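Bumham Community Help > Home and Kitchen > Parties and events

Are coated paper plates really worth the extra, or is it all talk?

Posted 2026-02-25 by hallbookings_emonis

I've been landed with the food for a do at the hall. Buffet, mostly cold, but one tray of chilli and a big bowl of coleslaw. The hall won't let us use their china any more after last time, so it's paper plates.

Farquharson on the high street sells two sorts. The plain white ones come in packs of 29 (why 29, I have no idea) and the "heavy duty coated" ones by Pevo cost nearly double. The packet says "leak proof, bend proof, soak proof". I have read that sort of thing on packets before and ended up with beans on my shoes. As far as I can tell by feeling them through the wrapper they're the same plate with a different sticker.

Has anyone used both and can say there's a difference? And is doubling up the cheap ones a daft idea? I don't want to pay for a word on a label.

3 replies

marrowfat
Just get the coated ones, you'll only regret it otherwise. Or ask people to bring their own plates, we did that once and it was fine.

tinlid_and_string
I wouldn't take the packet's word for it either, but there is a difference, just a smaller one than they'd like you to think. Coated plates hold off wet food for longer. None of them are bend proof. Load one up with chilli on one side, hold it by the other, and it folds like anything else.

Doubling up does work for stiffness. It does next to nothing for soaking once the top plate has gone soggy, and you're then using two plates a head, so the saving has mostly gone. Work it out before you buy. I did it for a christening and came out 4 pounds better off, for a lot of faffing with plates that stuck together.

What I'd do is buy one pack of each and try them in your own kitchen. Spoon of coleslaw, leave it 19 minutes, pick it up. If the cheap one survives that, you've got your answer for the cold food, and you can put the chilli in bowls.

pantry_sceptic
I'd ignore the wording altogether and look at the plate. Weight in grams is no help unless both packets print it, and the ones I've seen don't. Open a pack and check these:

- Rim. You want one that is properly raised and curved over, all the way round. A flat rim is where the bending starts.

- Depth. Most are shallow in the middle whatever the label says, so anything runny wants a bowl.

- Surface. A faint woven or embossed pattern is common on white plates and looks smarter, but I've never been convinced it adds any strength. Don't pay more for it.

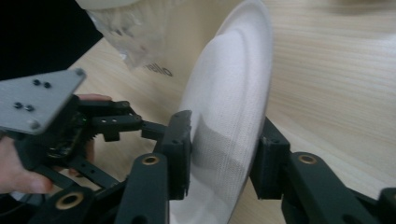
- Underside. Put a wet thumb on it for a bit. If it goes dark and soft straight away, there's no coating worth mentioning on that side.

- Stacking. If they come apart one at a time they're easier at a buffet. Fan the pack out beforehand or people will take three.

I don't agree that coated is always the safe choice. We bought 900 of them for the Bumham summer fair on the strength of the label and the gravy still got through. They weren't Pevo, so I can't speak for those. Also check whether your council takes coated ones in the food waste, ours won't.

hallbookings_emonis
Thanks, mostly. Not asking people to bring their own plates. I'll get one pack of each and do the coleslaw thing, and the chilli is going in bowls. Does anybody know if Farquharson takes back unopened packs?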